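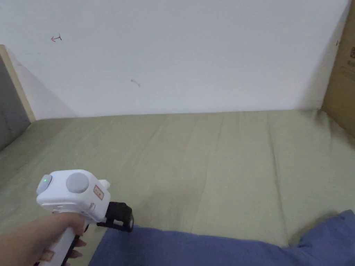

Green sheet and gray headboard against the white wall

Progress report to the Buenaventura fund, second period
Prepared by Dindo Galang, Kalell Distribution

Dear Ms. Fuchs,

With your grant we are moving our wholesale book and comics stock from the old storage in Lavside to one shared warehouse. In this period we moved 2857 titles into the new stock list. Each title now has one number, which the shops use for orders and our packers use on the shelf. Before, we had two numbers for many titles, and small shops often received the wrong volume of a series.

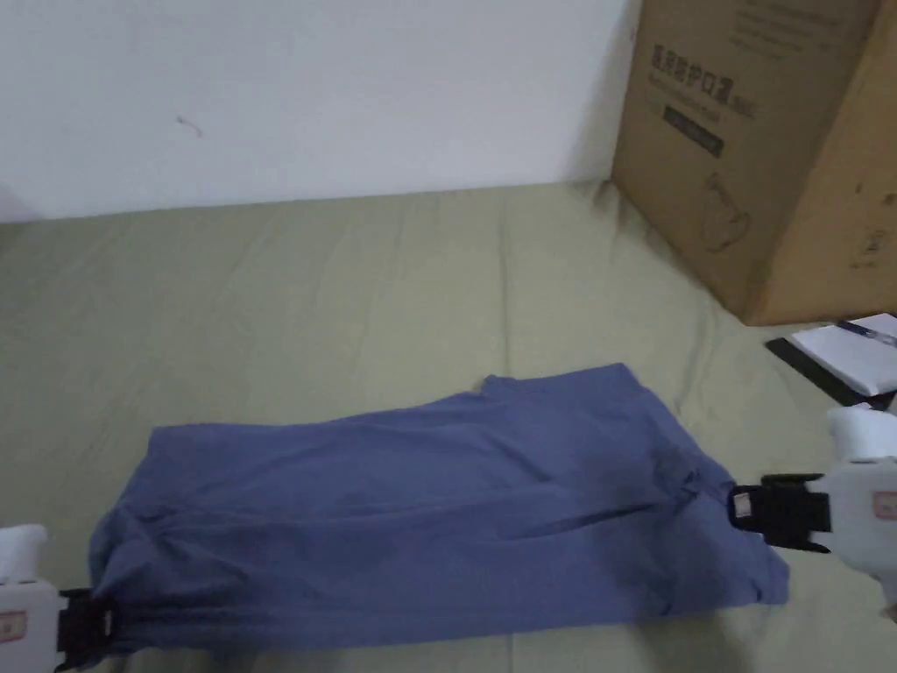
Page last changed: December, by D. Galang

Twenty independent shops were invited to test the new order form, and 11 of them now order with it every week. The others still send their orders by e-mail. We called them to ask for the reason. Most said that the form does not show clearly if a title is out of print or only late from the publisher. I agree with this complaint. We asked Stollier, who built the form, to add a separate note for late titles.

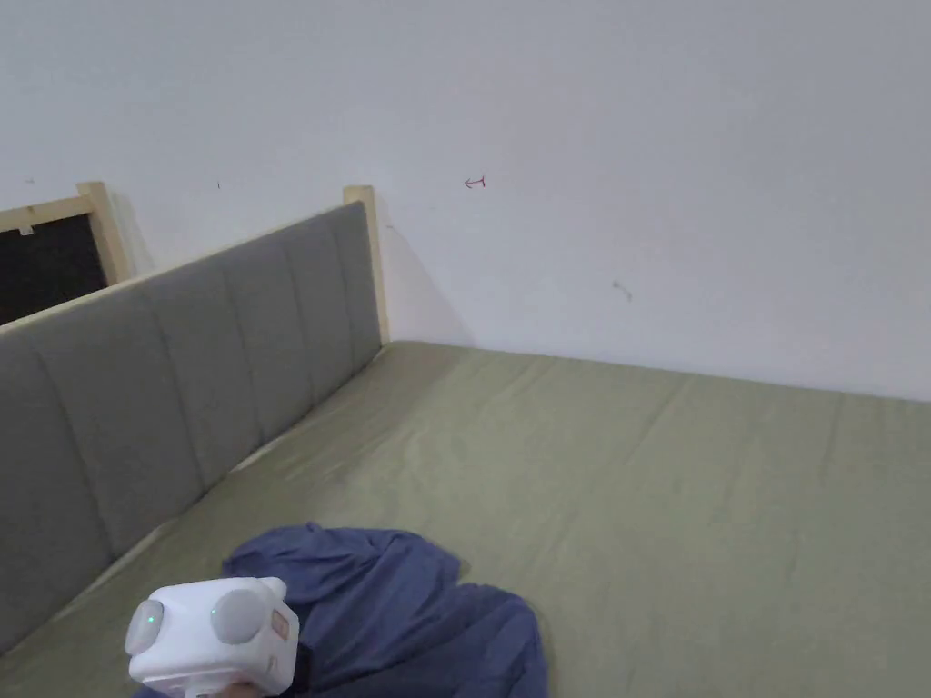

This change will be paid from the software line of the budget, so we do not request more money. The line for shipping boxes is nearly used up. The price of the stiff mailers went up after we sent you our plan, and I would like to discuss with you if we can move a part of the training money there.

Returns are the weak point. Four shops are still waiting for credit on damaged copies, and the delay is on our side. The credit notes are checked by hand, and this work stopped during the move. It has started again.

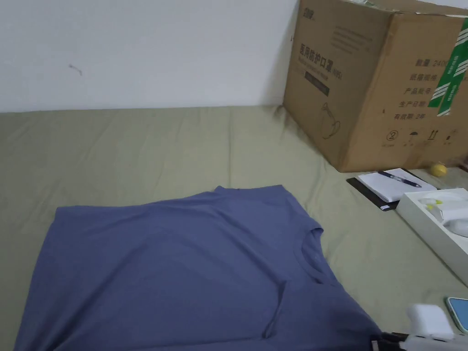 Blue T-shirt laid flat on the bed sheet

For the next period we plan the following:
Finish the stock list for imported art books
Close all open credit notes
Hold the training for shop staff, on a Sunday, when most of the shops are closed

The signed expense sheets will follow by post.

With kind regards,
Dindo Galang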